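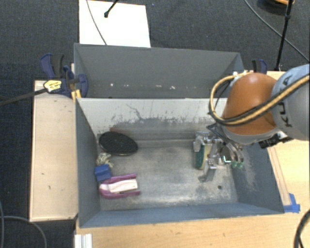

2 min read

Figure 3. The arm over the front bin, with the sponge at the gripper and the remaining items grouped along the left side of the floor.

4.2 Choosing a grasp near a wall

We come now to the part of the planner that took us the longest to get right, and we hope the reader will bear with a slightly slower pace. Konden, our grasp planner, takes a depth map of the bin and returns a ranked list of grasps, each with a score and a path for the wrist. In open space the ranking works well. Close to a wall it used to go badly wrong, as the score knew a good deal about the object and very little about the bin around it.

Figure 3 gives a fair idea of the difficulty. The disc leans in the rear left corner and the bright blue item sits below the small crumpled one, close enough that our segmenter, Plusley, will sometimes return the pair as a single object. The bare metal floor doesn't help either — it is worn and scuffed, and changes in its tone can look very much like the edge of something thin. The pale flat piece between the arms of the purple U is the kind of target we lose most often.

Our fix is a simple one, and we owe the idea to Periklis Xenos, who suggested it one Monday while we were arguing over something else entirely. Each wall is grown inward by a margin that depends on how far the fingers must open, and any grasp whose swept volume enters that margin is moved, tilted or dropped, in that order. The arm links and the hose are checked against the rim of the bin in the same pass, using a coarse model that we keep deliberately generous.

We tested the change on 2317 logged grasp attempts. The old ranking put a wall contact in first place 373 times, and the new one did so 155 times. Of those that remain, 47 come from items leaning in a corner, where the margins of two walls overlap and the planner is left with hardly any room to work in. The added check takes over 47 milliseconds per bin, a cost we were happy to pay — though readers with faster arms than ours may feel otherwise. Section 4.3 takes up the corner cases.

Last updated: March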